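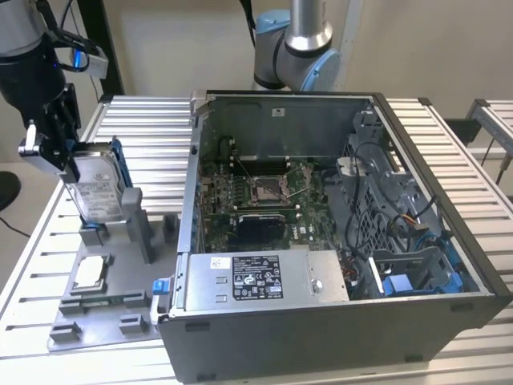
November, evening

Rain all day. I was up before six and couldn't get back to sleep, so I made coffee and started on the closet in the back bedroom. I have been putting it off since we moved in.

Most of what is in there is paper. Dad kept every letter from the Korwood years, plus bank slips, seed catalogs and a bundle of bus schedules tied with string. I kept the letters and one catalog. The rest went into two bags by the door. I also found the external drive with the family photos on it, which I thought I had lost. I want a second copy of it before I do anything else. I wrote that on the list on the fridge.

Silvana came by at 11 with soup and stayed to help. She is faster than I am at throwing things out. We had a short argument over the brown suitcase. The handle is gone and one latch doesn't close, but Dad took it to Skustovberg the year he worked at the cannery, and I wanted to keep it. It is back on the shelf. She took the floor lamp for her hallway and I was glad to see it go.

After lunch I walked to the post office to mail the forms for the house. Postage was more than the last time. The woman at the counter said they could take up to 30 days to come back, and I told her I had been waiting since summer, so another month makes no difference. On the way home I stopped at the hardware store for weather strip. They were out of the gray kind and I bought white.

Put the strip on the kitchen door. It closes harder now but the draft is gone. The bedroom window needs the same thing and I ran out with a foot left to go.

Kazuhiro called at 7. He is still in Prindov and the job has been extended again, this time through the winter. The rent on his room is going up to 1,100 and he is thinking of sharing with a man from work, Renji Sakamoto, who has a place near the river. I said he should look at the kitchen first. He asked about the letters and I read him the one about the flooded cellar. He remembered the dog in it and I didn't. He thinks its name was Pepper.

Supper was the rest of the soup and toast. My back hurts from the boxes. The left side of the closet is done and I haven't touched the right side.

Tomorrow: bags to the dump, call Thitima about the dentist, buy more strip, find the cord for the drive. It was in the desk when I last saw it.

Still raining at ten. Going to bed.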